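Clukden-users mailing list
Subject: Re: Bredero arms drifting after scene reload
July 17, 2022

> We run the two-arm Bredero model in Tresard. After a scene reload
> the grippers no longer close where they did before. Is it the
> calibration file or the scene? What order do you check things in?

We had the same trouble with our attic room cell. This is the order I use now.

1. Load the room by itself and check the furniture against the layout file. Ours had picked up an old desk offset.

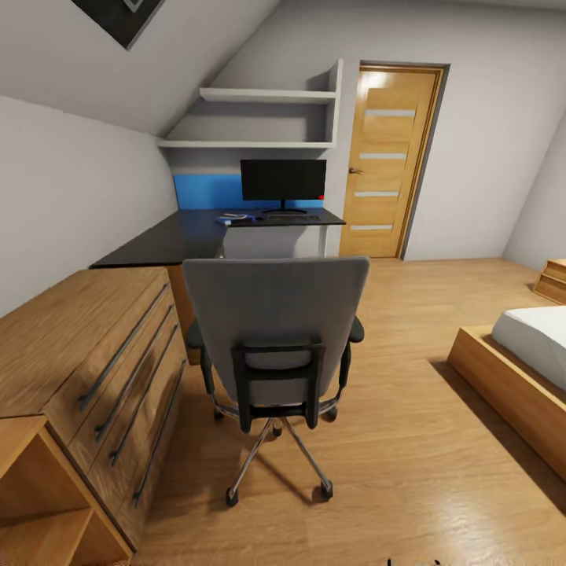 Attic room, desk side.

2. Load the robot and send both arms to the ready pose. Note the joint values before you run anything else. 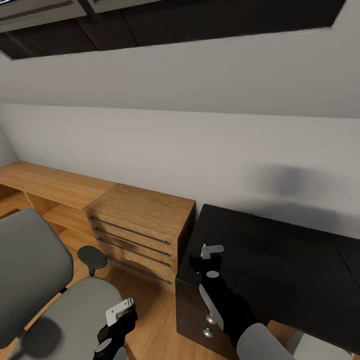
If a joint is out at this stage, the fault is in the Dauda config. Ours had joint limits left over from release 23, and the loader took them without a warning. Copy the limits from the current release and reload.

3. Check the collision meshes on the drawers and the open shelving. I rebuilt ours with a margin of 60.
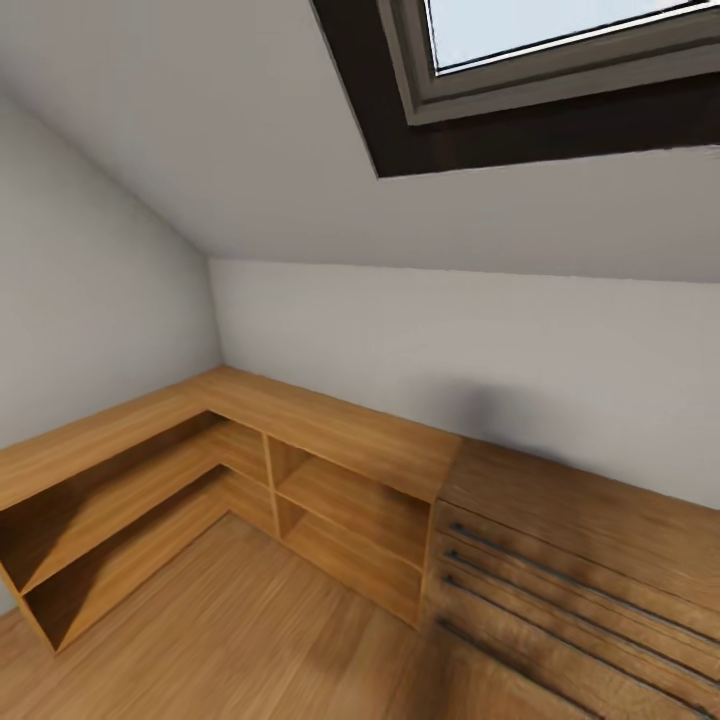

An earlier reply in this thread said the meshes are fine as shipped and that the physics rate matters more, with 700 steps per second as the lowest that holds the fingers steady. I tried that as well and kept it.

4. Open both grippers and look through the close camera. Compare the finger positions with a saved view from a good run. 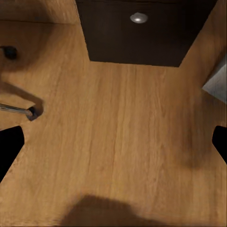
5. Save the scene under a new name. Tresard keeps the old cache if you overwrite, and the next reload brings the drift back. Our working copy is scene 81 and I can send the config to anyone who wants it.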